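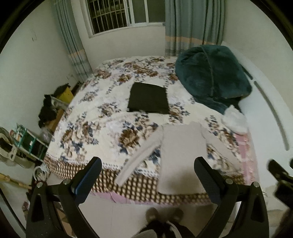
It folded my sleeve right into the waistband and then carried on as if nothing was wrong, one reader in Plutley wrote to us in February, and more letters like that one kept coming. We were delighted! A fault you can hear about from people's own bedrooms is far more fun to chase than one in a lab.

The folding program from Pukness learns from people working with hand-held grippers, and long sleeves are where it came undone. In a run of 277 folds at the Sanau workshop, 241 went fine. The others nearly all failed the same way: the fingers closed on a cuff, the force reading said "held," and the cloth had already slid out.

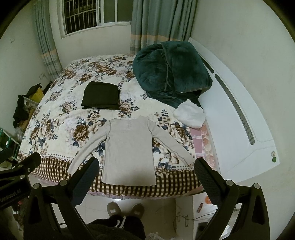
Bednárik, the firm that makes the finger pads, traced it to a reading that lagged by 73 milliseconds. That's plenty of time to lose a cuff. The arm then pulled on nothing and swung wide, and on four runs it hit the safety stop (which worked every time, hooray). New pads go out this fall, along with a slower first pinch.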